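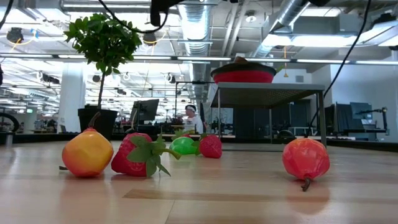 Obst, das keiner essen kann

Ein Gespräch über Spielzeugfrüchte, falsches Grün und die Frage, was Kinder an einer Plastikerdbeere lernen sollen

Die erste Erdbeere liegt schon auf dem Tisch, bevor der Kaffee da ist. Sie ist so groß wie eine Kinderfaust, rot, glatt, und wenn man mit dem Fingernagel dagegen tippt, klingt sie hohl. »Hören Sie das?«, fragt die Inhaberin. »So klingt kein Obst.« Sie führt seit vielen Jahren einen Laden für Spielwaren, möchte ihren Namen nicht in der Zeitung lesen und hat zugesagt, eine Stunde lang über ein Sortiment zu sprechen, mit dem sie Geld verdient und dem sie nicht traut.

Gekommen bin ich mit Vorbehalten. Spielzeugobst gehört zu den Dingen, die in jeder Kita in einer Kiste liegen und für die es trotzdem jedes Jahr neue Versprechen gibt. Es fördere die gesunde Ernährung, heißt es auf den Kartons. Es schule die Feinmotorik, den Wortschatz, das Sozialverhalten. Auf der Packung der Serie Pondano, die sie mir über die Theke schiebt, stehen gleich alle drei Behauptungen untereinander, in derselben grünen Schreibschrift.

»Das steht da, weil es verkauft«, sagt sie. »Ich habe beim Vertreter nachgefragt, worauf sich das stützt. Er hat mir einen Prospekt geschickt. In dem Prospekt stand derselbe Satz, nur größer.«

Ob sie die Serie deshalb aus dem Regal genommen habe? Sie schüttelt den Kopf. Pondano gehe gut, vor allem im August, wenn die Einschulungen kommen und die kleineren Geschwister auch etwas haben sollen. Außerdem sei an den Früchten selbst wenig auszusetzen. »Eine Birne ist eine Birne. Die hat einen Stiel, die ist unten dicker als oben, das Kind erkennt sie. Mehr muss eine Spielzeugbirne nicht leisten.«

Bei den Farben wird sie strenger. Vor ihr liegen jetzt Muster von zwei Herstellern, und sie legt immer zwei gleiche Sorten nebeneinander. Das Gelb der einen Birne kippt ins Orange, das der anderen ist zitronig. Das Blattgrün an den Erdbeeren leuchtet bei beiden so, wie es in keinem Garten vorkommt. »Fragen Sie mal ein Kind, welche Farbe Erdbeerblätter haben. Das malt Ihnen genau dieses Grün. Ich weiß bloß nicht, ob das Spielzeug vom Malkasten abgeschaut hat oder umgekehrt.«

Ich wende ein, dass das Kindern egal sein dürfte. Sie gibt mir zur Hälfte recht. Egal sei es beim Spielen, aber nicht bei dem, was auf dem Karton versprochen werde. »Wenn jemand behauptet, das Kind lerne hier Obst kennen, dann darf ich fragen: welches? Dieses jedenfalls nicht. Das Kind lernt, dass eine Erdbeere glatt ist. Sie hat aber kleine Kerne, und sie wird matschig, und sie riecht.«

Besonders hat sie es auf den Granatapfel abgesehen. Er taucht seit einiger Zeit in fast jedem Set auf, rötlich, mit kantiger Oberfläche, und sie erzählt von Kunden, die ihn für einen Apfel halten, für eine Zwiebel oder für ein Teil aus einer anderen Packung. Im Laden habe eine Großmutter ihn einmal umtauschen wollen, er sei eingedellt. »War er nicht, der sieht so aus. Ich habe ihr gesagt, dass echte Granatäpfel auch Kanten haben. Sie hat mich angeschaut, als wollte ich ihr etwas andrehen.«

Und die grüne runde Frucht, die in vielen Sets liegt? Ein Apfel, eine Limette, eine Guave? »Da müssen Sie den Beipackzettel lesen, und der ist auf Englisch.« Bei Zitano heiße das Stück schlicht »green fruit«. Das findet sie wenigstens ehrlich.

Zitano ist die Marke, die sie lieber verkauft, obwohl sie an ihr weniger verdient. Die Teile seien schwerer und die Nähte sauber verschliffen. Ich lasse mir das zeigen. An der Birne von Pondano läuft tatsächlich ein feiner Grat einmal rundherum, den man mit dem Daumen spürt. An der von Zitano muss ich länger suchen, finde ihn aber auch. Der Unterschied ist da, nur kleiner, als der Preis vermuten lässt. Das sage ich ihr.

»Sie zahlen ja auch nicht für die Naht«, antwortet sie. »Sie zahlen für den Stiel.« Dann nimmt sie eine Erdbeere am langen grünen Stiel und zieht kräftig daran. Er hält. Bei der billigeren Sorte, sagt sie, sei das Glückssache, und ein abgerissener Stiel sei das Einzige an diesen Früchten, worüber sie sich ernsthaft Gedanken mache. Reklamationen notiert sie in einem karierten Heft. 272 Einträge stehen darin, quer durch das ganze Sortiment, und beim Obst gehe es fast immer um Stiele und Blätter. Um den pädagogischen Nutzen sei es noch nie gegangen.

Ich frage nach Größenverhältnissen, weil mir das beim Auspacken aufgefallen ist. In einem Set ist die große Erdbeere kaum kleiner als die Birne, daneben liegt eine zweite, die deutlich kleiner ausfällt. Gibt es dafür einen Grund?

»Formen sind teuer«, sagt sie. »Man nimmt, was man hat, und packt es zusammen. Hinterher schreibt jemand drauf, dass Kinder damit Größen vergleichen können.« Sie lacht, zum ersten Mal an diesem Nachmittag. Verkehrt sei es ja nicht. Kinder sortierten eben, was vor ihnen liegt, und wenn zwei Erdbeeren verschieden groß sind, werde die eine zur Mutter und die andere zum Kind. Dafür brauche es keinen Karton mit Schreibschrift.

Seit einiger Zeit liegt auch Ware von Sisodia im Laden, einem Großhändler, der mit einem Sortiment von 2000 Teilen wirbt. Sie hat sich den Katalog kommen lassen und beim Durchblättern den Verdacht gehabt, dieselbe Birne mehrmals zu sehen, einmal mit hellem, einmal mit dunklem Stiel, einmal im Netz, einmal im Körbchen. Beweisen könne sie es nicht. Bestellt hat sie trotzdem, 30 Netze, und sie sind fast weg.

Stört sie das nicht? »Doch. Aber ich bin keine Erzieherin und kein Amt. Ich sage den Leuten, was ich davon halte, wenn sie fragen. Die meisten fragen nicht.«

Mit dem Wort »lebensecht« kann man sie zuverlässig ärgern. Es steht auf der Neuheit von Fonix, die sie noch nicht ausgepackt hat und vor meinen Augen aufschneidet. Zum Vorschein kommen Früchte mit lackierter Haut, die im Licht der Deckenlampe spiegeln. Sie dreht eine Birne gegen das Fenster. »Die sieht aus wie gewachst. Lebensecht wäre eine Druckstelle.« Eine braune Stelle habe sie in all den Jahren an keinem Spielzeugobst gesehen, auch keinen Wurm, kein welkes Blatt. Immer sei alles reif und immer gleichzeitig, die Erdbeere neben dem Granatapfel, Frühsommer neben Spätherbst.

Das ist vielleicht der Einwand, der am schwersten wiegt, und ich hätte ihn nicht von jemandem erwartet, der die Ware verkauft. Auf die Gegenfrage, was sie denn empfehlen würde, weicht sie erst aus und redet über Holz. Holz sei auch nicht besser, nur teurer und bei den Eltern beliebter. Die Farbe blättere irgendwann, und wer einmal einen Holzapfel an den Kopf bekommen habe, sehe den Kunststoff mit anderen Augen. Dann sagt sie: »Kaufen Sie ein Set, irgendeins mit festen Stielen. Und stellen Sie eine Schüssel mit richtigem Obst daneben.«

Ob das Kinder nicht verwirre? »Probieren Sie es aus. Einmal beißt jedes in die falsche Erdbeere. Beim zweiten Mal nicht mehr.« Ich bitte um einen Beleg, und sie verweist auf ihre eigenen Enkel, also auf niemanden, der sich überprüfen ließe.

Bleibt die Frage nach dem Abwaschen, die ich auf Wunsch der Redaktion stellen soll. Lauwarm, ein Spritzer Spülmittel, gut abtrocknen, sagt sie. Die Spülmaschine möge keine der Marken, auch die nicht, auf der es draufsteht. Bei hohlen Früchten laufe durch die Öffnung am Stiel gern Wasser hinein, und das kriege man nur durch Schütteln wieder heraus. Wer es drin lasse, merke es nach einer Weile am Geruch. »Dann riecht die Erdbeere wenigstens nach etwas.«

Inzwischen ist Kundschaft im Laden. Ein Mann mit Fahrradhelm hält ein Netz von Sisodia hoch und will wissen, was das Kantige sei. Sie sagt es ihm. Er legt das Netz zurück und nimmt das mit den Bananen.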